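In praise of the plain white box

4 min read

I have spent most of this autumn taking everything I own in the way of kitchen storage out of its cupboard, and I can report that it's the best fun I've had indoors for years. It began with a drawer that wouldn't shut. It has ended with me being the sort of person who brings up lids at dinner.

Clear a surface first. A whole one, bare and wiped, with the fruit bowl and the post gone somewhere else. 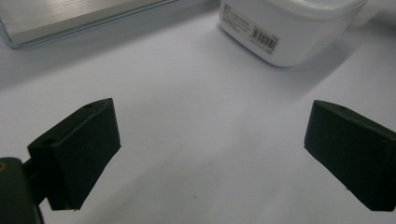
My own rule is that nothing comes back to the table until I've decided where it will live. The first evening I got as far as the spice tins and had to eat supper standing up, but what a difference by bedtime! You start to see how many shapes you've been putting up with – round tubs inside oval tubs, the takeaway boxes with their split corners, a jug that once had a friend.

Then come the white ones. I used to think of a square white food box as something you bought in a hurry, and I was quite wrong. Square boxes sit up against each other and against the back of the shelf. Rounded corners are easy to get a sponge into. And a pale box in a dark cupboard shows up at once, even at six in the morning when you're hunting for porridge oats.

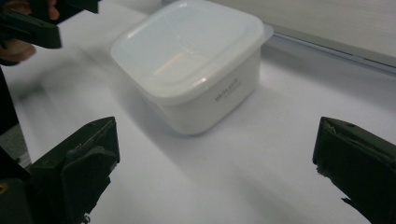 Photo: Okonkwo / Trorura

Lids are where people fall out. I like one that closes snugly and has a sunken middle, so the next box up has somewhere to sit. My mother's generation swore by the burping sort, and there are 1357 opinions on those, all of them shared with me by post after I wrote about bread bins last December. (Keep them coming, I loved every one.)

The other thing I do is leave the shop label on for a week. If the box turns out to be too deep for the fridge door, back it goes. 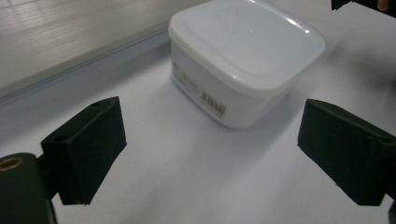
Lid on, barcode still in place.

Once a box has earned its spot, peel off the label, rub the sticky bit with cooking oil and wash it well. Mine are in a row now with flour, rice and lentils, and I open the cupboard sometimes just to look.

Leave a bowl or two in the open, though. A small square one by the kettle will take tea bags, and a wire basket close by keeps the awkward things together while still letting you see what's in there.
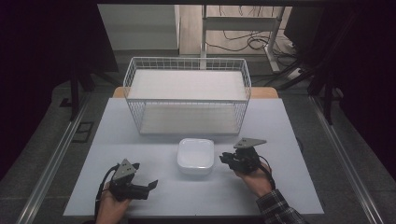
Baskets also forgive you. On a bad day I sweep the whole worktop into mine and sort it out after breakfast, which I'd never manage with a closed box. I'm going to tackle the tins next, then the cupboard under the stairs, and I can hardly wait.

Comments (3)

Stiltar: Did the spice tins last night on the strength of this. Found four jars of cumin. Four!

marrow_and_mint: Lovely piece but I can't agree on white, mine went orange after one bolognese. Glass for me.

Tarorberg: Try leaving the stained ones on a sunny windowsill for a day, worked on ours. Where did you land on round tubs, keep or go?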